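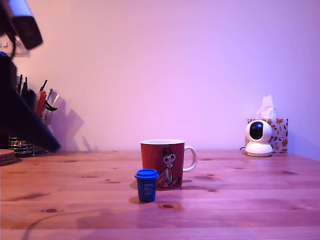 By the Workplace Programs Lead, Statness
From the staff newsletter, May issue

The arm on the back table has been the main topic of conversation in our building since spring, and I've been asked to write something for the people at the other sites who keep hearing about it secondhand. Gladly! I could talk about this all day (my own team would tell you I already do).

Quick background for anyone new. Statness handles sample kits and returned goods for Mahasneh, and nearly everything that comes through our door is small. Cups, mugs, pens, boxes, little gadgets with a cable hanging off them. Every item has to be picked up, turned to the light, checked against the order and put in the right tray. We have always done it by hand, and the people who do it are very good at it. They also go home with sore wrists and stiff necks, and when we ran our survey last year the same complaint came up over and over: too much reaching, too much of the same motion, not enough time for the tricky stuff.

So now we have the Gremthorpe cell, which is our name for one arm, one gripper and one ordinary table. We kept it ordinary on purpose. The practice objects are everyday things like a glossy red mug with a cartoon figure on it and a small blue cup with a snap-on lid, and we set them close together, one partly in front of the other, the way things really land on a bench. A machine that can only deal with items lined up in neat rows is no use to us. Shiny surfaces, handles, lids, a tissue sticking out of its box - that's a regular morning here.

What has changed for people? Quite a lot, and more than I expected this early on.

The returns crew used to spend the first half of every shift on plain pick-and-place. Now the cell takes a share of that, and one person looks after it for 50 minutes at a time before swapping out. The swap was the crew's own idea. They tried longer turns in the first weeks and found that watching a machine closely is tiring in a way that lifting isn't, so they rewrote the rota themselves and we kept their version.

In the cell's best week so far it handled 564 items. A good sorter would beat that without breaking a sweat, and I want to be clear about it, as some wild numbers have been going around the lunch room. The arm is slow. It is careful to the point of comedy with anything that has a handle. But those were 564 reaches that somebody's shoulder didn't have to make, and the time went into damaged goods and odd returns, the jobs that used to pile up until the last hour.

The other big change is in who knows what. We trained 10 people on the cell to start with, all of them from the floor, and they're the ones deciding what it should try next. One of them keeps a notebook of every grip that slipped, with little sketches, and those pages have been more useful to us than the manual. Two of the trained sorters have moved into setup work for part of the week at a higher pay grade. I'd love to see more of that, and so would they!

It hasn't all been smooth. The first tray layout put the finished items on the wrong side for left-handed staff, and it took us far too long to fix. The night crew felt left out of the early sessions, with good reason, and the next round of training will start at 9 p.m. so they can do it inside their own shift. There were worries about hours as well. What was agreed with the staff group still stands: no one's hours go down because of the cell, and any change to the rota gets talked through before it goes up on the board.

Next on the list is soft packaging, which everyone agrees will be a headache. After that we want to try mixed trays with up to 20 items in them, and Tamanbridge has offered to send over a crate of its most awkward returns for us to practice on. I have seen what's in that crate. Wish us luck.

If you work at Tamanbridge or one of the smaller sites and want to come and spend a shift with the crew, ask your shift lead to put your name on the visit list. Bring flat shoes, tie back long hair, and come with questions. Suggestions for practice objects are welcome too - the stranger the shape, the better, as long as you don't need it back in a hurry.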